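Zdeňka Beneš is talking before I've sat down. She has been up since five with a reel of a film called Tramora, and she wants to tell me about a door.

"There's a door in the second reel that closes twice," she says. "Same door, same hand, two takes, and whoever cut it left both in. Every print we knew of has it once. I watched it and I shouted. My neighbour knocked on the wall!"

If the title means nothing to you, don't feel bad. Tramora is a black-and-white melodrama about a lighthouse keeper's widow, a smuggler and an extremely unlucky priest, shot quickly and cheaply on a stretch of coast that the production renamed because the real name wouldn't fit on the poster. It played for a few weeks, was sneered at by the critics who bothered, and slid off into late-night television, where people like me found it at fourteen and never got over it. Beneš found it at the same age, dubbed, on a set with a failing tube. "For years I thought the ending took place in fog," she says. "It's a perfectly clear night. It was our television."

She now runs Reso, a two-room outfit that restores films the bigger archives haven't got round to, and with her editor Ferenc Vida she has spent three years putting Tramora back together. The new version opens a short season at the Rodedov, the cinema two streets from her office, and I've come to ask how you rebuild a film that most people would tell you was never much good.

"First you stop saying that," she says. "You stop saying it's not very good but. I hate the but. It has a scene on the harbour steps that I would put beside anything. The widow walks down, the camera walks down with her, she realises he isn't on the boat, and it doesn't cut. It just waits for her. You can't do that by accident."

Vida, who has come in with coffee and stays standing for most of the next hour, thinks you can. "They'd lost the light," he says. "They had one go at it. I'm sure somebody wanted the close-up and there wasn't time."

"So? They kept it!"

"They kept it."

I get the feeling this argument has been going on for a while. It's a lovely one to listen to - she gives the director credit for everything and he gives it to the weather.

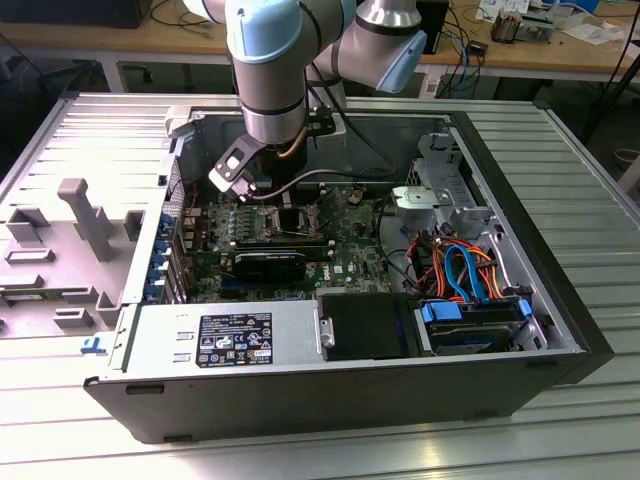 The director was a man called Ó Súilleabháin, and he is the reason the film exists in so many pieces. He delivered one cut, the distributor trimmed it, a second distributor trimmed it differently, and he then spent years writing letters asking for his own version back. Reso has 213 of those letters, in a box that Beneš's predecessor kept under a sink. Some are furious and some are very funny, and a handful are so exact about what was removed that Vida could work from them with the film in front of him. He compares the job to looking at an empty socket on a board: you can see just where the missing thing sat, and you still have to go and find one. "The letters gave me the socket," he says. "He'd write, after the bell she looks left, then the dog. And I'd have the bell, and I'd have her looking left, and no dog."

Did they find the dog?

"We found the dog," says Beneš, and she's so pleased that she gets up and walks to the window and back. The dog was in a print bought from a retired projectionist, spliced in upside down at the end of the wrong reel. It's on screen for 2 seconds. I've now seen it, and I'm happy to report that it is an excellent dog.

What they didn't find is the first scene between the widow and the priest, which survives only in the script. The temptation with gaps like that is to fill them with stills and a caption, and Vida tried it. He also tried reading the dialogue over black. In the end they left it out and let the film jump, as it always has. "You don't miss it," he says. "She trusts him when we meet them. Fine. People do trust priests."

Beneš disagrees, naturally. She would have had the caption.

They agree about the sound, which was the slow part. The old prints had a hiss you could lean on, and most of us who love the film had assumed it was wind. Taking it down has brought up the score, a small, odd thing for harmonium and strings, and under the harbour scene you can now hear gulls. I ask whether anything has been lost by cleaning it. Vida thinks for a long time.

"A bit of menace," he says. "I put some back."

The Rodedov has sold more than 2,000 tickets for the run, a figure Beneš makes me repeat to her because she enjoys hearing it. She expects a mixed crowd - people who remember the television showings, students, a few who've muddled it up with a different lighthouse film. She'll be at the back for every screening. In November she and Vida start on the next one, a comedy, and she won't tell me what it is, though she does act out most of the plot.

On the way down the stairs I ask Vida if he thinks Tramora is a masterpiece.

"No," he says. Then, at the bottom, holding the door: "The steps, maybe. Watch the steps."

Recent in Film
Five films that deserve a better print
The critic's chair: why I changed my mind about musicals
Subtitles, dubbing and the voice you grew up with
Rodedov summer season: full listings
Letters: your favourite screen dogs
What a projectionist hears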